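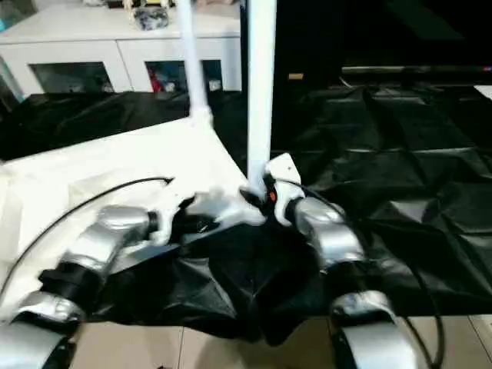 Left gripper on the upper edge of the material, right gripper on the opposite side, with the black sheet spread out on the floor to the right.

Recording two-arm demonstrations with soft black material

This page covers how we record examples of two-arm handling for the Sornis policy. It assumes the arms are calibrated and that you have already recorded a few sessions with rigid objects. Black, shiny, floppy material needs a different setup and a slower hand.

Before you start

Read the task card. For this set the card says "hold with both grippers, lift clear of the floor, lower, release." Nothing else counts as part of the task. If you want to add a shake or a fold, ask Pallavi Shakya for a new card first, so the episodes get their own label.

Check the disk. A session of 14 episodes fills more space than people expect. Sync the old session to Grerken and wait for the checksum before you delete anything locally.

Set the lights. Glossy surfaces throw highlights into the head camera, and so do the arm covers. Turn off the lamp closest to the work area if the preview shows large white patches on the material. Some shine is fine and should stay in the data.

Step 1. Lay out the material

Crumple the piece by hand and drop it between the arms. Do not arrange it. A neat starting shape is the most common fault in our early recordings, and the policy trained on them failed as soon as the material landed twisted.

Change the drop point between episodes. Left, right, near, far – any order will do as long as you don't repeat the same one all afternoon.

Step 2. Grasp

Bring the left gripper in first and close it on an edge. Then bring in the right. Leave enough slack between the two for the material to sag. If you pull it tight, the fingers slip and the episode ends early.

Watch the cables on both arms. They need a free loop at every joint. If one snags, stop the episode and mark it "abort."

Step 3. Lift and hold

Raise both arms together at a steady pace. Hold for a moment at the top. The folds will keep changing while you do this, and small blur in the head camera is acceptable. Large blur means you are moving too fast.
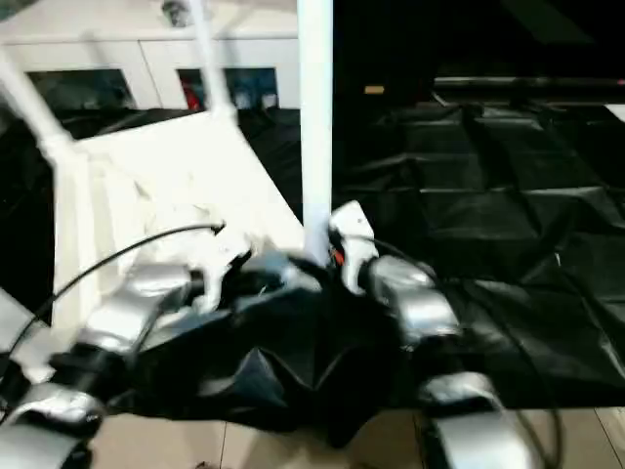

Step 4. Lower and release

Go down the way you came up. Open the right gripper, then the left, and back both away before you stop the recording. Stopping while the fingers are still closed cuts off the release, and the trimming script in Tarkura will reject the file.

Step 5. Label

Choose one of these for each episode:

success – both grasps held until release
partial – one grasp slipped but was recovered
fail – material dropped
abort – anything that went wrong outside the task

Keep the fails. Sarita Vashisht uses them to train the success detector, and she is always short of them. Aborts are stored but not used.

How many episodes to record

Our first set had 362 episodes and gave a policy that grasped well and released badly. The current set has 694, of which 292 start with the material twisted or folded under itself. Release is better now. It still hangs on to thin plastic sometimes, and we don't have a fix for that yet.

Known problems

Depth readings drop out on black plastic. Record them anyway, but don't rely on them when you label.

If the two arm clocks drift apart, restart the logger and discard the last episode. The warning shows up in the console only, so keep that window open.

Last updated 2020-09-25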